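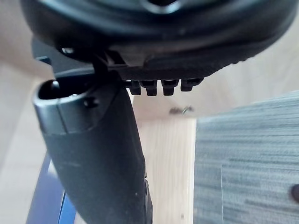
4. Hands, wrist cameras and first reach

Support > Upper body kits > Set-up guides > Starkach two-arm

Read section 3 first if arms aren't bolted on yet. Power OFF for everything up to step 6. Allow a morning.

In the box for this section: two Tradden hands, two wrist cameras with brackets, one Qudah controller, hex keys, bag of spare screws (part 2279). Bag missing? Email before you start, don't swap in your own. Ours are a shorter thread.

4.1 Fitting the hand

1. Rest forearm on something soft. Folded towel is fine.
2. Line up the dot on the hand with the dot on the wrist. Push straight on, no twisting.
3. Four screws, finger tight, then a quarter turn each with the small key. Work corner to corner.
4. Plug in the hand lead. It clicks. If it didnt click it isn't in.
5. Flex each finger by hand, full travel. Should feel stiff but even. Gritty feeling – stop, take the hand off, brush out the joint, try again.
6. Repeat for the other arm. Then power on.

CAUTION: keep your own fingers out of the palm from here on. The self-test closes both hands without warning.

Note: dust on the fingertips is harmless but wipe them before grip tests. Dry cloth. No spray cleaner, no alcohol wipes on the pads.

4.2 Wrist cameras

7. Slide camera into its bracket until it stops. Lens towards the fingers.
8. On the Qudah controller open Cameras > Wrist. Check left shows as left and right as right. Swapped leads are the number one support call, so please check.
9. You want to see the hand itself in the view as well as the work surface. Hand missing altogether means the bracket is on upside down.
10. Leave exposure on Auto. Manual only if the room has flickering lights.
11. Save. The light on the controller goes steady. Takes up to 21 seconds, don't unplug.

Background soft and the finger sharp, or other way round? Normal. Focus is fixed.

4.3 Reaching under and into furniture

Default reach limit is 408 mm from the shoulder plate. Enough for a tabletop, not enough for low shelves and the insides of desks. To raise it:

12. Settings > Reach > Extended. Type the new limit, max 592 mm.
13. Confirm on the controller, then again on the arm button. Both, within the same minute.
14. Send the arm to Home and back once before you give it a real job.
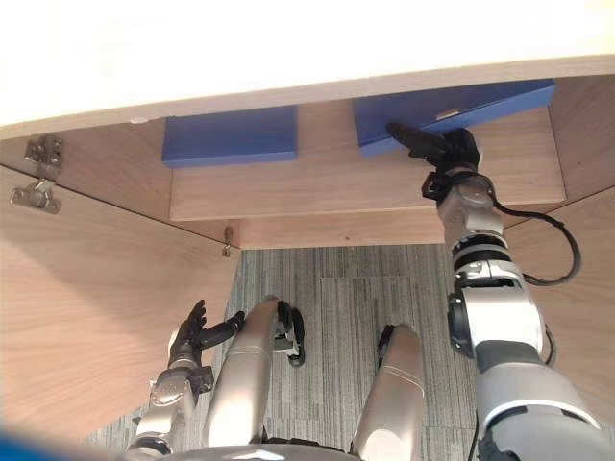
Extended reach changes how you route cables, so redo them now even if you did it in section 3. Clips at the shoulder only. Nothing clipped at the wrist, nothing taped. With the right hand up at the blue object against the board, the black cable swings well out from the wrist and forearm before it comes back down along the upper arm. Give it that much slack, both sides. Then run the arm slowly through the whole move and watch the loop, not the hand. Anything it could hook on – hinges, latches, shelf pins – stay clear or cover it. Do the same for the other arm even if your job only uses one; the spare hand should be parked open.

CAUTION: legs fitted? Set them to Hold before any reach below a desktop. The arms will move with legs on Free and the body will tip.

15. Touch test. Pick something light and boxy. Bring the fingers up to it at 'Slow' and stop at contact, no grip.
16. Contact reading should jump once and settle. If it wanders, re-zero the hand (hold arm button until it beeps) and go again.
17. Only now try a grip. Start at Soft.

4.4 Small parts check

Clear the table except for one thin item. Pen, straw, short stick, whatever. Contrast helps, pale things on a pale top can get missed by auto-find.

18. Move the hand over the item by jog buttons. Stop with the item in the wrist view and the finger off to one side of it.
19. Press Find. Outline should sit on the item, not on the wood grain. Strong wavy grain does fool it sometimes, lower Sensitivity one notch.
20. Bright window behind? Blind down, or turn the table.

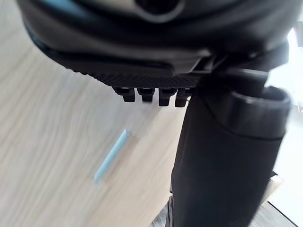 Fig. 4c – Wrist view, light blue stick on the tabletop.

21. Happy with the outline? Save as Check 1. You'll need it agian in section 5.

Note: Find won't run while the reach limit is being edited. Close the Reach page first.

Still stuck: note the code on the controller and send it with your order number to the Sorkbridge help desk. Codes beginning H are hand, C camera, R reach. R codes usually clear after a restart.

We use cookies to remember your kit and language. Accept all | Only what's needed | Cookie settings

Related guides
Section 3: Bolting on the arms
Section 5: Teaching a first pick
Replacing Tradden finger pads
Qudah controller: updating from a USB stick
Spares and screws price list, May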